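Carkham
February 22, 2018

Okay, computer guts thread. I've wanted to get into this old desktop tower for weeks and tonight's finally the night!

It's a Dell, I paid 5 bucks for it at the Kumsa swap meet, and the guy threw in a coffee can of mystery screws (I do not need more screws, I took the screws).

My plan is to sort everything into keep, sell and recycle before I spend a cent on parts. I'm bad at this. I once bought memory for a board I didn't even own yet.
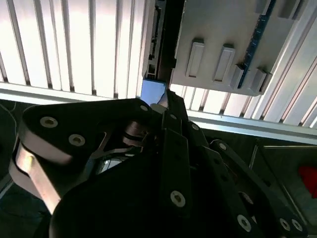 Anyway, I gave myself 60 bucks for the whole build, screws not included. Plullano has refurb drives for 29 but shipping takes forever, so I might just drive over and beg.

Board's a keeper for now. Processor is sitting there with no cooler on it and both memory slots are empty, so those two go at the top of the shopping list.

Also the cables. Whoever tied that bundle of black ones did a nicer job than I ever would - I'm leaving the ties alone.
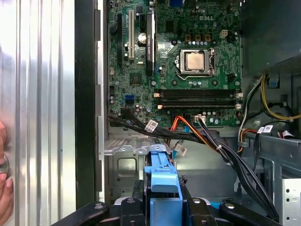 Gurora wants to know why I don't just get a newer board, and says old Dells can be picky about which memory they'll take. Fair! I'm going to look up the manual before I order anything this time.

Thermal paste question for you all - does a tube go bad? Mine's been in the drawer 3 years.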